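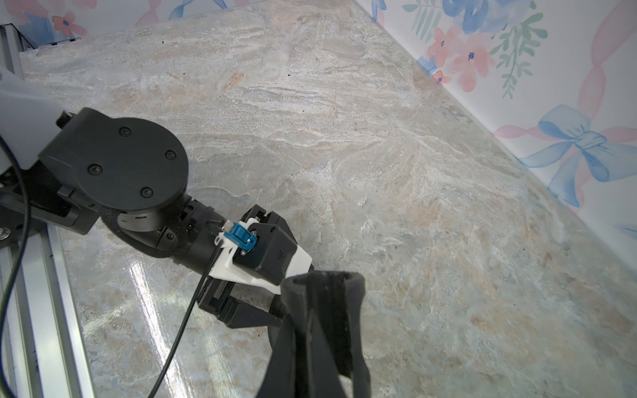
The Ten Avatars: Which List Should the Starness Study Guide Follow?

Thread 1103, Texts and Traditions

starness_desk
Nov 8, 2023
The Starness Study Circle is revising its introductory guide to the avatars of Vishnu. The present edition gives 10 names and places the Buddha ninth, with no note on other lists. Members are invited to comment on whether this should stand. The revised text goes to the Uton Press in December and may not exceed 100 pages.

palmleaf_reader
I would ask that Balarama be restored to the main list. Many households learn the sequence with Balarama eighth and Krishna ninth, and a newcomer from such a household will find the present guide simply wrong. A footnote will not be enough.

m_tarkas
I must disagree with the previous member. The list with the Buddha is old and widely known. The hymn of the ten forms in the Gita Govinda names both Balarama and the Buddha, and it can do so by treating Krishna as the source of the forms and leaving him out of the count. Removing the Buddha would leave readers unable to follow one of the best-loved texts on the subject.

palmleaf_reader
The request was to restore one name. It was not a request to remove another. The guide could print two columns.

kordestani_library
The Kordestani Library uses the guide with its beginners' class and would welcome two columns. We would also ask for a short paragraph on the Bhagavata Purana, which gives a longer list in its first book and then says that the avatars are beyond counting. Students often assume that 10 is the only number the tradition allows.
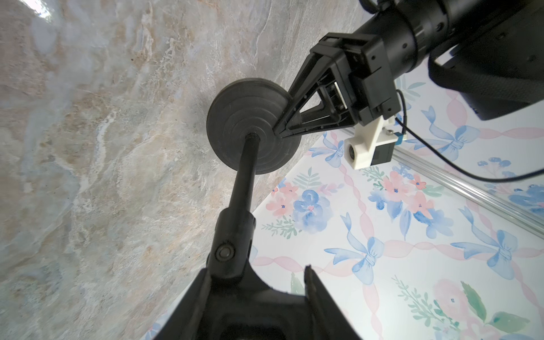 Round black disc on a rod, held by a gripper.

m_tarkas
Two columns are acceptable to me, provided the guide does not label one of them "correct." I remain opposed to a third column. Regional lists differ again, and a beginner will be lost by the second page.

hill_shrine_notes
May I raise the wording for Kalki? The present edition says that he "came" at the end of the age. The texts speak of him as yet to come — the tense should be changed whatever is decided about the rest.

starness_desk
The error in the Kalki entry is noted and will be corrected. The draft will carry two columns, with a paragraph on the Bhagavata Purana beneath them. Members who prefer a single list may still write to the desk before the text goes to press.

palmleaf_reader
Thank you. I would still like to see Balarama in the left-hand column.

Contact the Starness desk | Copyright Starness Study Circle | Forum software by Zirex | Back to top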